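Print this page | E-mail this page

Farungate Bedding Words – README

A word list of household linen terms, gathered from letters, shop ledgers and long chats with very patient relatives. The current release holds 2628 entries, and I'm still finding new ones (there are so many words for a pillowcase!).

What's in it

Each entry gives the word, its spelling variants, the place it was heard and a short meaning. The list sits in one plain text file, tab-separated, with a second file for sources. Place names follow the old Stemis parish map, so Lisen is listed separately from Pillai even though the two share a post office.

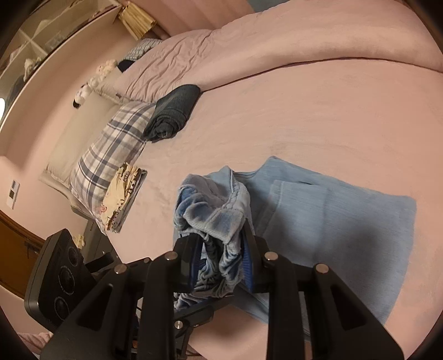 Spelling was the fun part. One ledger alone had 17 ways of writing "counterpane", and I've kept every one of them – please don't tidy them up if you send corrections. Doubtful readings carry a question mark in column 6.

Known gaps

Words for mattress stuffing are thin, and Lisen has only two speakers so far. I'd love more from there! Quilting terms were added in May and still need checking against the ledgers.

Using it

Free for any use, with a credit to the list. Last updated 15/09/2024.

Contact: Anisa Raju | © Farungate Bedding Words | Back to top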